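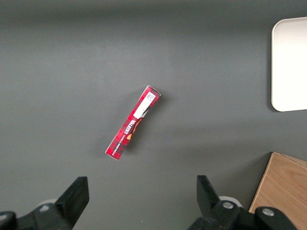 Repacking Potsherds for Long-Term Storage

The steps apply to stable, unglazed sherds from dry sites. Flaking, salty or painted pieces go to a conservator first.

1. Clear the table and cover it with thin foam sheet. Wash and dry your hands, or wear nitrile gloves.

2. Open one old bag at a time. Copy the find number and context onto a new label in pencil before moving anything. At Mustuvberg, a box of 78 sherds lost its context because two bags were open together.

3. Brush off loose soil with a soft brush. Do not wash sherds with residue on the inner face. 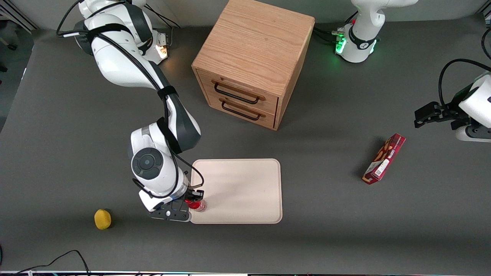
4. Place the sherds in a perforated polyethylene bag, no more than 16 to a bag. Heavy rims and bases get their own bag – they crush thin body sherds.

5. Put the label in a small separate bag inside the main one. Write the number on the outside too, in the form Mustuvberg 2719.

6. Stand the bags upright in an acid-free box and fill gaps with crumpled tissue. Close the lid without pressing.

7. Enter the shelf position in the register. Keep the store below 60 percent relative humidity and check the logger monthly.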